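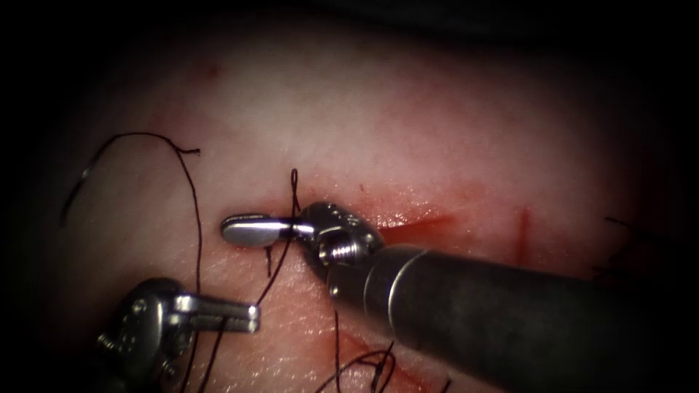 Sunday, bench 2. Glue trials again. Piltance claim their new hide glue holds open for 12 minutes at room temperature. I got 7, and the last of those was stringy. Their sheet doesn't say what they call room temperature. 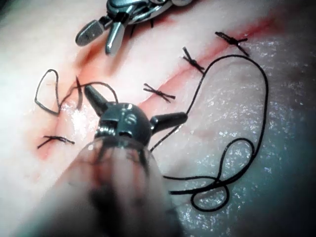
Clamped the beech offcuts anyway, 23 pairs, half sized first and half bare. Listmont swear sizing makes no odds on end grain. I doubt they've tried it. Sanded to 400 on one set, which I expect to be a waste of paper. 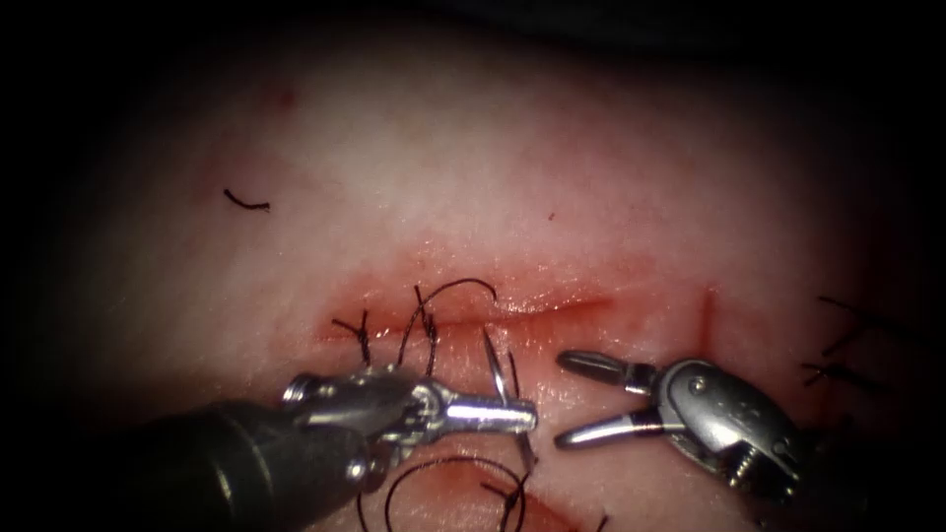 Lüthi pot is reading high – check against the other thermometer before blaming the glue. Leave clamps on till the Pludesden order is out of the way.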